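Room 17 – Office Chairs, Folding Chair and Floor

Room 17 is one of the small rooms at the back of the Brunow building. It has been used for storage, for meetings and, this October, as a workroom again. The entries on this page cover the furniture and fittings, for anyone in the building who wants to know what is kept there before booking it.

The room list was last revised on October 27, 2026. Older entries for the Plosis and Bugti rooms are on their own pages.

Booking: use the form at the front desk or call extension 138. Keys go back in the box by 30 minutes past the hour. Tables are not kept in the room and have to be requested separately – put the number you need on the form.

Chairs can be moved within the room. If you take one to another room, write it on the sheet inside the door.
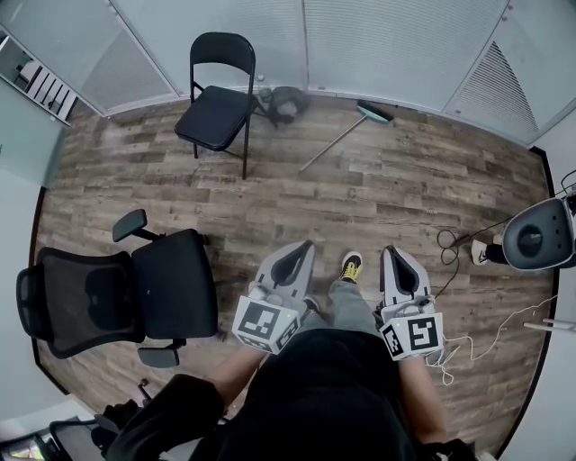

Photo and text: Seung-woo Oh

Black office chair with a mesh back, cushioned seat and two armrests. The folding chair near the back wall is also black, with a padded seat and thin metal legs.

The floor is wood-look plank and the walls are grey, with light grey panels at the back. There is a vent grille up in the right corner.

The broom with the teal-green head belongs to this room – please leave it here after sweeping. The dark grey bag on the floor by the wall goes to the Pudia store, shelf 1802.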